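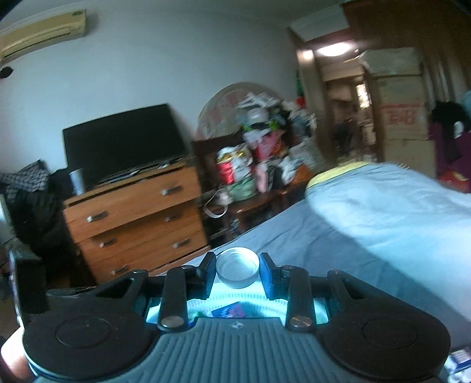 A round white plastic cap with a ridged outer side.

Bralcombe Opens Collection Point for Plastic Caps

The Bralcombe Household Recycling Center will accept plastic screw caps as a separate material beginning in March. Residents may leave them at the Escobedo Street entrance, where 24 bins have been installed along the covered walkway.

Caps should be removed from their containers, rinsed and left to dry before drop-off. Metal lids, pumps and spray heads are not included in the service and should be placed with general household waste.

"Small items are easily lost when they travel with larger packaging," said Anayeli Tlapale, head of materials services. "A separate bin keeps them together from the start."

The collection follows a trial at two apartment buildings in the Jiser district, coordinated by Lajos Rácz. Containers will continue to be picked up at the curb – no change to the existing schedule is planned. The entrance is open until 3 p.m. on Wednesday.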